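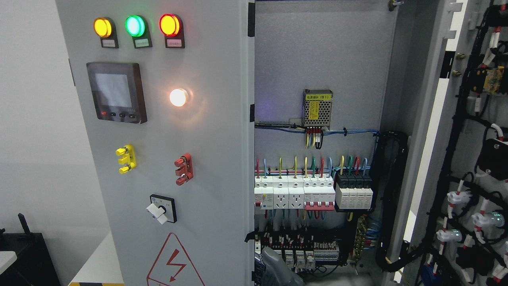 *Prepared by the Workshop Office, Stodgate Training Workshops. Bench sheet 13, revised August.*

## Looking After a Control Cabinet in the Workshop

This sheet is intended for members and staff who work near the control cabinets at Stodgate. It covers routine care only. Any work on wiring, terminals or devices inside a cabinet is reserved for persons holding the workshop's electrical authorization, and nothing below changes that rule.

### Before the door is opened

Read the door first. On a cabinet with yellow, green and red indicator lamps across the top, note which are lit and write this in the cabinet log. All three may be lit at the same time, as they are on the training cabinet, and the label plate under each lamp gives its meaning. Colors are not used in the same way on every cabinet in the building, and members should not carry over what they learned on another machine.

A lit lamp shows that its circuit is live. An unlit lamp shows very little, as lamps fail. The same caution applies to a digital power meter: a blank or pale screen must never be taken as proof that the supply is off. Proof comes from an approved tester, used by an authorized person after isolation and lockout.

The red triangle with the lightning bolt marks an electrical hazard. It is to be kept clean and uncovered. Notices, magnets and job cards belong on the board beside the bay.

### Cleaning the door

- Wipe painted surfaces with a dry microfiber cloth. Where grease has built up, dampen the cloth lightly with the Wusus neutral cleaner kept in the stores. Spray goes onto the cloth, well away from the cabinet.
- Use a soft, dry brush around lamps and meter buttons. Do not press the buttons while cleaning. Several meters have been returned to the office with altered settings.
- Label plates with small print should be wiped in one direction with very little pressure. Solvent removes the lettering.
- Do not turn a rotary selector switch to reach the dirt behind the knob. Record its position before starting and check it again on finishing.
- Leave plugs in the test terminal blocks where they are. If one appears loose, report it and keep hands clear.

### Inside the compartment

The inside of a cabinet is cleaned only when it has been isolated, locked out and tested. The authorized person then removes dust with a vacuum fitted with an antistatic nozzle. Compressed air is not permitted, as it drives dust and metal particles deeper into the devices.

Particular attention should be given to the perforated case of a switching power supply. The openings carry away heat, and a layer of lint over them shortens the life of the unit. Nothing should be stored on top of the case or pushed in beside it — including spare cable ties and folded drawings.

Wire bundles should lie flat and be held at regular intervals. A tie is tight enough when the bundle keeps its shape and the insulation is not pinched. Cut tails flush with proper cutters; a tail cut at an angle will scratch the next hand that reaches in. Where many colored wires run down into a row of DIN-rail devices, leave enough slack for each one to be traced by eye. Do not group wires by color for the sake of appearance. The drawing decides the route.

### Labels and spares

Replacement labels are printed on Fröhlich tape, stock number 524, and should match the drawing exactly, including any letters or numbers in parentheses. Handwritten labels may stay in place until the following Monday and must then be replaced.

Spare lamps and meter fuses are kept in Savari drawer 197. Sign for each item taken. Lamps of the same color are not always of the same voltage, and the part number on the old lamp should be read before a new one is drawn.

### Closing up

Count tools back onto the shadow board before the door is shut. Check that no wire is caught at the hinge side, turn the latch fully and return the key to the office. The lockout may be removed only by the person who fitted it.

Faults, missing labels and unusual warmth or smell are to be reported on extension 668. Keep a clear space in front of the cabinet until the report has been answered.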